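机器人到底什么时候能干家务和车间里的零活?

版块:工厂与自动化 > 闲聊

楼主:拧螺丝的老顾
发表于 2021年2月10日

年前厂里开会,老板又提了一遍“机器换人”。他在展会上看了一家叫 Pulto 的公司演示,两条胳膊两只手,说是能装配、能分拣,下了班还能叠衣服。回来就问我,咱们总装那条线上的插件工位能不能换。

我在总装干了很多年,带过的学徒也不少。我的看法是:换不了,至少我退休前换不了。但我一个人说了不算,所以来这里问问各位,有没有谁真的在现场见过这种东西连着干一个班的?我说的是一个班,不是三分钟的视频。

先说清楚,我不反对自动化。我们冲压车间早就是机械臂上下料,稳得很,我没话说。我怀疑的是那种带五根手指、号称什么都能干的。

2楼:棉花糖不甜

家里有台扫地的,每天卡在餐椅下面叫我去救。我婆婆说这是请了个祖宗。叠衣服我更不指望了,我家娃的连体衣我自己都要翻两遍才找到领口。

3楼:Kendra Campbell

楼主的问题问得挺准。我在集成商那边做调试,中文打得慢,见谅。我们去年评估过三家做灵巧手的,名字就不全说了,其中一家是 Bergeron。我的结论跟你差不多:演示能看,排产不能看。

插件这种活,人看着简单,是因为人手上有感觉。销子碰到孔边,你手指头一歪就进去了,你自己都不知道怎么歪的。机器要么靠视觉,要么靠力传感,哪一样慢半拍,零件就顶歪了,或者直接从指尖弹出去。弹出去以后谁去捡?还是人。

4楼:半夜焊板子

不同意3楼。你们评估的是去年的东西,这行半年就换一茬。而且什么叫“排产不能看”,夜班本来就招不到人,机器慢一点又怎么样?它慢慢插,插一晚上,早上来收就是了。

5楼:拧螺丝的老顾(楼主)

回4楼:慢一点没问题,我也这么想过。问题是慢还不稳。我们那个工位,一托盘100件,插错一件,后面测试台全停下来等。人插错了自己当场就知道,手感不对嘛。机器插错了,它还接着往下插,给你插出一盘错的来。

6楼:Flillarport 打工人

我来说点现场的。我们这边有个小组在弄这个,双臂,带手,我隔三差五过去看热闹。任务说出来你们要笑:一块白板子,上面放着一些蓝色的件,有圆的有长的,有个像齿轮的,还有几根小销子。就是幼儿园的插板玩具那个意思。

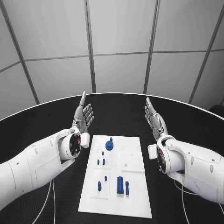 我之所以提这个,是因为我觉得它比展会诚实。展会上给你看倒咖啡、递花,倒歪一点没人计较。插销子是有公差的,进就是进,不进就是不进。

他们组里自己有个表,贴在墙上。最好的一周成功率写的是94%。搞研发的小伙子很高兴,请大家喝奶茶。我当时心里想,这个数要是放在我们产线上,班长能把我骂到食堂去。可这话我没说出口,人家奶茶都买了。

还有一点,那个94%是件摆好了的。件在板子上,板子在桌上,背后是干干净净的一面墙板。你把同样的件倒在一个塑料筐里,互相压着,再试试看?我问过,小伙子说“那是下一阶段”。下一阶段是哪一年,他没讲。

7楼:半夜焊板子

你这不就是拿研发阶段的东西跟量产比吗?哪有这么比的。数控机床刚出来的时候老师傅也说不如手摇的。

8楼:拧螺丝的老顾(楼主)

数控这个例子年年有人举。数控机床从头到尾只干一件事,就是让刀按轨迹走,它赢在专。现在卖的这个恰恰相反,是说一台什么都能干。你拿专用机的成功来担保通用机,我觉得中间缺一截。

6楼的兄弟,我多问一句,那个手能不能换件不换夹具?比如今天插圆销,明天插扁的?

9楼:Flillarport 打工人

回楼主:硬件上不用换,这倒是它的长处,手还是那双手。但是程序要重新弄,或者重新教。教一个新件要多久,他们说法不一,有说一天的,有说一个礼拜的。我看到的是那位说一天的兄弟弄了一个礼拜。

10楼:老陈家的猫

我就关心洗碗。请问各位大师,哪年能有机器把桌上的碗收了,剩菜倒了,碗洗了,擦干放柜子里?洗碗机不算,洗碗机要我自己摆进去,摆的时候我已经想骂人了。

11楼:Nathalie Gill

10楼的需求其实比楼主的难得多。车间好歹能把环境固定下来,灯光、高度、来料方向都可以规定。厨房谁给你规定?今天碗里剩半碗汤,明天碗底粘着米粒,锅盖还靠在水龙头上。

我做养老服务这边的,每年都有公司上门推。有一家叫 Wunus 的,给我们院里报的方案是送餐加收碗。送餐可以,托盘上轮子走走廊,我承认有用。收碗那段演示,碗是空的,而且是干净的。我们护理员站在旁边笑出声了,场面有点尴尬。我当时问能不能用中午刚吃完的碗再来一遍,对方说要回去“适配”。五月份说的,到现在还没适配完。

12楼:半夜焊板子

那我问一句,你们护理员一天收多少只碗,腰好不好?我不是抬杠,我妈就是干这个的。我比你们都希望这东西快点能用。现在一有人做,大家就排队泼冷水,那谁还做?

13楼:Nathalie Gill

腰不好,都不好。所以我才烦演示用干净碗。你要是真为她们想,就拿脏碗来练。希望归希望,我签采购单的时候只能看它现在会什么。

14楼:Kendra Campbell

补充一个账。我们给客户算的时候,不看机器单价,看的是它一个班需要人去管几次。机器每卡住一次,附近就得有个人放下手里的活走过去,看一眼,复位,确认没有撞坏东西,再走回来。卡得多了,等于你雇了个人专门伺候它。这个人工没人写在宣传册上。

节拍也一样。我们有个客户,人工一个班插900多件,灵巧手那套试下来,去掉停机是400件。他还要在旁边留个人。你们自己算。

15楼:半夜焊板子

400件也是件啊,夜里本来是零。

16楼:Kendra Campbell

夜里没有人复位的话,可能第一个小时就停了,剩下的也是零。这个我不是猜的,那个客户真的试过无人夜班,早上开门,机器举着两只手停在那里,报警灯亮着。

17楼:棉花糖不甜

哈哈哈哈举着两只手,投降了是吧

18楼:小学徒阿凯

弱弱问一下,我刚入行半年,师傅天天跟我说好好学,以后机器抢不走。看了前面又有点慌又有点放心。那现在学手工装配还值不值?

19楼:拧螺丝的老顾(楼主)

回阿凯:值。但是别光学插,要学看。哪个件毛刺大了,哪批料换了厂家,托盘哪个角磕过,这些你看得出来,机器来了也得有你。再有空去学学怎么示教、怎么看报警代码,不丢人。我徒弟里现在混得最好的那个,就是当年被派去看机械臂的,去的时候还哭丧着脸。

20楼:Flillarport 打工人

同意楼主。而且我要替我们那个小组说句公道话,免得4楼觉得我光泼冷水。他们比年初强很多。年初连把小销子捏起来都费劲,手指一合件就倒了。现在捏得起来,也插得进去,就是不能保证每回都行。我怀疑的是卖东西的人把“有时候行”说成“行”,不是怀疑干活的这帮人。

21楼:半夜焊板子

行,这句我认。那我也退一步:家里的活我不争了,十年内我也不信。但是车间里固定工位、件摆好、有人巡的那种,我觉得三五年能用。

22楼:Kendra Campbell

件摆好、位置固定的话,用普通夹爪加一个导向套今天就能用,便宜一大截,根本用不着五根手指。这就是我每次跟客户绕不过去的地方:适合灵巧手干的活它还干不了,它干得了的活用不着它。

23楼:半夜焊板子

……小批量多品种呢?一天换八个型号,夹爪换到你哭。

24楼:Kendra Campbell

这个算你有道理。如果教一个新件真能压到一小时以内,小批量我会重新算账。目前没见到。谁见到了麻烦带完整视频来,不要剪辑,不要倍速。

25楼:老陈家的猫

所以洗碗还是我洗

26楼:拧螺丝的老顾(楼主)

谢谢各位。我准备跟老板这么说:让 Pulto 带机器来,用我们自己的托盘、自己的件,不许挑,在我们车间干一个整班,我派人在旁边只记录不帮忙。他们要是肯来,结果好坏我都回来更新。要是不肯来,我也回来说一声。

27楼:Flillarport 打工人

记得把托盘里混两个有毛刺的件,别提前告诉他们。

28楼:半夜焊板子

你们这也太损了。不过到时候叫我一声,我想看。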